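**Light curtain muting on a palletiser outfeed, keeps faulting on the short pallets**

**gumtree_sparky** wrote:

Hi all, long time reader and I don't post much, so apologies if this has been done to death. I look after the maintenance side at Dobson, where we stack bagged product on a palletiser that came to us second-hand from another site. The outfeed has a light curtain across it with two crossed-beam muting sensors, wired back to a Muletness safety relay. It all behaved beautifully until October, when sales started sending out a shorter pallet for one customer. Now we get a muting fault every few hours, always on the short ones, and the whole line drops out until somebody walks down and resets it.

I've cleaned the lenses, checked the alignment and swapped the left-hand sensor with the one from the spares cupboard. No change at all. The operators are getting cranky (fair enough!) and I've already had one person ask me whether we could "just leave it muted". The answer was no, with a cup of tea to soften it.

Has anyone been through this with mixed pallet lengths?

---

**Varela_F** wrote:

G'day, and well done on the cup of tea approach, it's served me well over the years too.

My first thought is the timing window. On most muting setups both sensors have to go active within a set time of each other, and then the load has to keep them both blocked until it has properly cleared the curtain. If your short pallet lets go of a sensor while there's still product in the field, the relay will see an interrupted curtain with no valid mute and it'll drop out, exactly as it ought to. Have you looked at which fault code comes up? From memory the Muletness flashes the lamp a different number of times for "sequence" and for "time exceeded", and that would save you a lot of walking up and down.

Faustino

---

**gumtree_sparky** wrote:

Thanks Faustino! I went and stood next to it with a sandwich at lunch and waited. 5 flashes, which the manual has down as a sequence error. So it isn't the time limit, and I can stop fiddling with the conveyor speed (I'd had it up and down like a yo-yo all week).

---

**old_mill_road** wrote:

Sequence error on short loads only? I'd put money on the slip sheet. We had cardboard poking out past the load and it would break one beam early, flick back, then break it again. I'd add a short off-delay on the sensors, a fraction of a second, and be done with it. Plenty of relays have it built in and it's a five minute job.

---

**nicanor_m** wrote:

I'm going to disagree with old_mill_road a bit here, in a friendly way I hope. An off-delay may well stop the fault, but you're stretching the time the curtain is blind, and you'd want to know by how much before you touch it. If the mute hangs on after the pallet has gone there's room for a person to follow it in. We had a contractor do precisely that change at the Cotness site and the validation had to be redone from the beginning, because the gap behind the pallet was suddenly wide enough to walk through.

Please do the sums and get it written up first. If it turns out the geometry is wrong for that pallet, move the sensors. It's a nuisance of a job with the brackets and the cable glands, but then it's right.

Nicanor Mendoza

---

**old_mill_road** wrote:

Fair point on the paperwork, Nicanor, although I still reckon a tenth of a second on a slow outfeed is neither here nor there. A person doesn't get far in that. I'd certainly document it, I wasn't suggesting anybody do it on the quiet.

---

**Varela_F** wrote:

You're both partly right, I think. What matters is where the beams cross. With crossed beams the crossing point should sit behind the curtain, on the hazard side, so a person walking in can't block both without going through the field first. When someone swings the sensors to suit a different load, that point can wander forward and then you've got a proper problem. Sparky, could you put a tape on it before you do anything else?

---

**gumtree_sparky** wrote:

Taped it this morning. The crossing point is where it should be, but one bracket has been nudged (forklift, by the look of the paint) and that beam now skims the very top of the short pallet's bottom layer, so every bag with a bit of a dip in it lets the light through. The taller pallets hide it completely. I feel a bit silly, and also very relieved!

New bracket and a bollard are on order through Grustia. I'll leave the delay alone, and we'll retest with every pallet size before it goes back into normal running. Thank you all so much, this has been a lovely thread to land in.

---

**nicanor_m** wrote:

Good result, and thank you for coming back with the answer, so many threads just stop. Make the bollard a tall one. Ours has been hit 6 times.

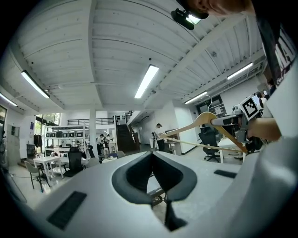
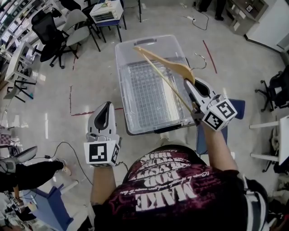

*Wooden clothes hanger held in a gripper, two views.*

---

**old_mill_road** wrote:

Not the slip sheet, then. I'll wear that one. Let us know how the retest goes once the bracket turns up.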